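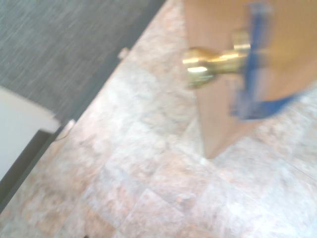 5 April 2026

Home late, feet hurting, tea going cold next to me because I keep forgetting it. I promised myself I'd write this stuff down while it's still new, and I've already skipped most of the week, so here goes!

Today was doors again. Doors, doors, doors. When Virnard told us the night crew was going to be "working alongside automation" I pictured something rolling down the hall with a mop (and me tripping over it). I did not picture spending my shift next to an arm that is learning to deal with one brass knob. But it makes sense when I think about my own job. I clean the Essien building, the whole ground floor, and there are 28 doors on my route. I never gave a single one of them a thought. You've got your bucket in one hand, you hip the door, you catch it with your foot, on you go. Try explaining that to someone who has to program it! One of the Emov engineers asked me to do it slowly so she could watch, and I couldn't. I walked into the door. We both laughed until I had to sit down.

So the arm comes down from above, goes for the knob, and tries again from a little further over. Then again. They want 3000 tries on this one door before anybody talks about a second one, and the count is up on a laptop so we all get weirdly invested in it. I've started cheering under my breath. I don't even like the thing that much and I'm cheering.

My part is bigger than I thought it would be. I reset the door, I write down what happened, and I say when something looks off. That last one I'm good at, if I do say so. I can hear when a latch is catching wrong. The engineers can't, or not yet, and this afternoon two of them stopped and listened while I swung the door back and forth for them. I have worked in that building a long time and I can't remember the last time a whole room went quiet because I was about to say something. I felt my face go red.

The door itself is looking a bit sorry for itself, poor thing. Lovely honey-colored wood, and scuffs all over the lower half. My fingers itch to get at it with some polish. I asked and they said please leave it, so I'm leaving it, but I want it on record that I'm not happy. Same with the dried-up flower in the little vase by the sink. It's been drooping at me all day.

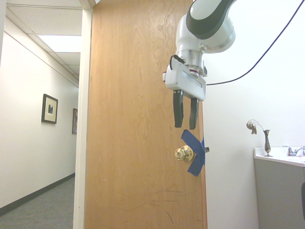

The money talk

We had the meeting at the end of shift, the one everybody had been chewing over since September. Short version: no one on the crew loses hours this year. Ten of us got the letter and it's in writing, I read it twice in the parking lot. Three of us can go on training pay if we want to stay on the door work, and I said yes before I'd really thought about it, so I guess I'm doing that.

The longer version is that "this year" is doing a lot of work in that sentence. One of the older guys said so out loud and I was glad he did. He's got bad knees and he'd love a machine that could do the stairs with the trash bags, he says, and what he's got is a machine that does knobs. Fair point! The manager wrote it down, for whatever that's worth. I'd like to see someone ask us first next time. We could have given them a list: the bags, the high vents, dragging the tables back after somebody's party. Nobody ever hurt their back on a doorknob.

And I do keep going around in circles on it. If that arm ends up on wheels, going room to room all night, then there are fewer of us on the route, that's just arithmetic. Maybe fewer of us and better paid. Maybe just fewer. I like the night crew. I like the radio going and the bad coffee and somebody yelling down the hall about who took the good vacuum. I can't see a robot caring who took the good vacuum.

But then I also came home today with a head full of things to think about, and usually I come home with a head full of nothing. So I don't know. Both, I suppose.

For tomorrow

Bring the thick socks, that tile floor is murder to stand on.
Ask about the training pay start date, and get it on paper.
Tell the engineers about the supply closet at the Plemham office, the one where you have to lift the door a little as you pull. They're going to hate it. I can't wait.
Call the dentist (I've been writing this one down for weeks).

The tea is stone cold now. Bed.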